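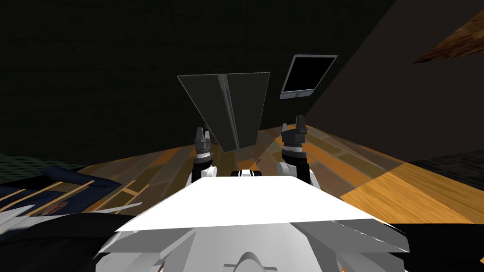
Fig. 3. Two arms and white top plate, rendered view from above.

3. Placing and setting up the projector

This section covers the Clameo Sosau 3005 on a table or shelf. For ceiling fitting, see the leaflet supplied with the Cordero bracket.

Before you start

Read the safety sheet. Check that the box contains the projector, mains lead, remote control, two batteries and the lens cap. Keep the box and the foam inserts in case the projector has to be sent back.

CAUTION: Do not look into the lens while the lamp is on. Do not let children switch the projector on without an adult present.

Choosing a place

1. Pick a flat, steady surface facing the screen or wall. A pale, matt wall will do if you have no screen.

2. Leave at least 29 cm clear behind the projector and on both sides. The warm air comes out on the left.

3. Draw the curtains or turn off any light that falls straight on the screen. A lamp behind the seating can usually stay on.

4. Keep the projector away from radiators, fish tanks and open windows.

Note: Do not stand the projector on a carpet, bed or cushion. The air intake is underneath and will be blocked.

Connecting the cables

1. Make sure the wall socket is switched off.

2. Push the mains lead firmly into the socket at the back of the projector, then plug the other end into the wall.

3. Connect your player, laptop or set-top box to HDMI 1. Use HDMI 2 for a second device.

4. If you use outside speakers, connect them to the audio socket. The built-in speaker switches off by itself when a plug is in place.

5. Run the cables along the wall or under a cable cover. Never leave them across a doorway.

Switching on for the first time

1. Take off the lens cap.

2. Switch on at the wall. The standby light turns red.

3. Press the power button once. The light flashes green while the lamp warms up, then stays green. The picture is dim for the first minute.

4. Choose your language with the arrow keys and press OK.

5. Press Source until the picture from your device comes up.

Getting the picture straight

1. Turn the front foot to raise or lower the picture.

2. Turn the outer ring on the lens until the picture fills the screen, then the inner ring until it is sharp. Check the corners as well as the middle.

3. If the picture is wider at the top than at the bottom, open Menu, then Picture, then Keystone, and press the down arrow until the sides are upright. Strong keystone settings make small text harder to read, so move the projector first if you can.

4. Press Menu to save and leave.

Note: If you move the projector to another room, set Keystone back to zero and start again from step 1.

Switching off

Press the power button twice. The fan keeps running until the lamp has cooled. Wait for the light to turn red before you switch off at the wall.

CAUTION: The lamp cover stays hot after use. Leave it for an hour before you touch it.

Lamp life

The lamp lasts up to 2000 hours in Eco mode. A message appears on the screen when it is due for changing. Order lamps from the Oltitz spares desk and quote the serial number on the underside.

Section revised 21st July. Text: Nuria Arroyo. Checked by: Hideaki Yokoyama.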